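The Hook Near the Door

When we rented the house in Pumovdale, the owner left us one thing in the hall: a row of six hooks on the white wall. My sister took the far end and hung her green soft toy there, the small one with the red charm on top.

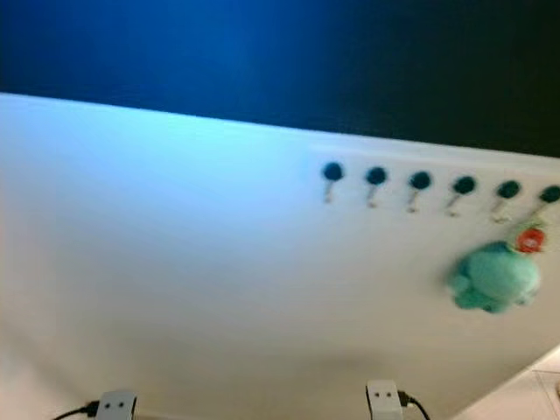

Mother asked who had decided already where the coats would go, if the coats were still in the boxes.

My sister said that it was decided by the toy. Mother put down the bag with the shoes and said a toy could not hold a place for a whole winter. In Jevetia, she said, we had one nail for the four of us, and we were never late because of it.

This was true. But on that nail my father's coat was always on top, and to get your own you had to take his down first and hold it under your chin. It weighed as much as a dog. I remember the smell of it, of trains and wet paper, better than I remember the rooms.

It was November and we had brought too many things. The boxes from the Murcombe warehouse stood along the hall to the kitchen, and we walked sideways between them. My father opened the wrong ones. He found the lamp without its shade, then 70 jar lids without jars, and he was so pleased with the lids that he called us to look.

In the evening the coats came out at last. Mother hung hers on the first hook, then took it down, then hung it again and stood with her hand on the collar. My father's coat went next to it. The loop inside was torn and he hung it by the hood, so it looked like a man who had bent to tie his shoe.

"And yours?" she asked me.

I put mine in the middle. There was space on both sides and the sleeves touched nothing. I did not like it so much as I had expected, and before going to bed I moved it one hook closer to my father's.

The toy stayed. In the morning my sister came down in two sweaters, with her coat over her arm, and she would not put it on the hook because the toy was sleeping. Mother had the bread knife in her hand. She looked at the toy for a long time – I thought she would take it down and give it to her, and then there would be crying before school.

She went back to the kitchen and cut the bread.

"Then hang it with mine," she said from there. "But mine on top."

My sister thought about it, and lifted my mother's coat off with both arms, and held it under her chin.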